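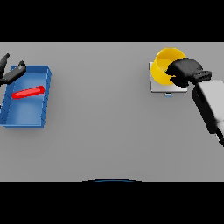
Red rod in the blue tray, simulated tabletop.

Potberg Off-Road Listings: a data card

Hello, and welcome! Potberg is a set of 1,882 used listings for six-wheel and eight-wheel amphibious vehicles, side-by-sides and the bigger utility quads, cleaned up by hand and put in one table so that people can stop copying numbers out of old classified pages the way we did for years. It started as a shared spreadsheet between Solveig Hellström and Domingo Figueroa, who were both shopping for something that could haul firewood through a wet field, and it grew a good deal past what either of them had in mind.

What's in it

One row is one listing. Each row has the maker, the model year, engine size, drive type (wheels, tracks, or wheels with tracks included), hours on the meter, asking price, and whatever the seller said about accessories. Winches, racks, windshields, brush guards and bilge pumps have their own yes/no columns. Anything odder than that went into a free text column called extras, and I do recommend reading through it some evening when you have a cup of coffee handy.

Load and towing figures are kept in two columns each: what the seller wrote, and what the owner's manual says when we could find one. They disagree more often than you might hope. Where we had no manual, the second column is blank, and please leave it blank in your own copies instead of filling it from the first.

How it was gathered

Sellers sent their listings in through a form run by Sundwood, the small dealer where Åsmund Blomqvist works in the parts room. The form took in 2,000 listings before we closed it in February. We dropped duplicates, anything without a price, and a handful of golf carts (lovely machines, wrong table). Ga-eun Chae then went through every row and made the units match, so weights are in pounds and engine sizes are in cubic centimeters throughout. 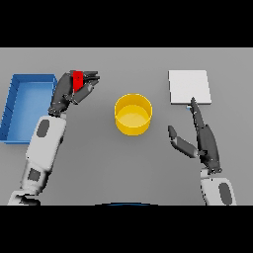
Gray tabletop with the tray at far left and both arms reaching in.

Files

listings.csv — the main table, 1,882 rows
manuals.csv — load, towing and seating figures copied from 246 owner's manuals
makers.csv — one spelling per maker, with the other spellings we ran into
notes.txt — Ga-eun's running notes, kept in the order she wrote them

The tables join on model_key. If you open them in a spreadsheet program, set model_key to text first, or the leading zeros will vanish and nothing will line up. I have done this to myself more than once.

Things to watch out for

Hours on the meter are what the seller typed, and a replaced meter starts again from zero. A very low number on an old machine deserves a second look. Track kits are also a muddle: some sellers put the price of the tracks into the asking price and some listed them apart. The column tracks_in_price says which, and there are 20 rows where we couldn't tell, marked "unknown."

Asking prices are not sale prices. We'd love to have sale prices one day — if you sold a machine through the form and don't mind sharing, do write to us.

Seller names, phone numbers and street addresses were taken out before the table was built. Location is given by state only.

Use and thanks

You may use the tables for any purpose, with credit to the Potberg listings. Corrections are very welcome, and small ones are just as welcome as big ones. Please give the row number and, if you have it, the manual page. The current version is dated 1st September, and fixes sent in after that will go into the next one.

Hedvig Rønning looks after the files and answers the mail, usually within the week, a little slower when the snow is good.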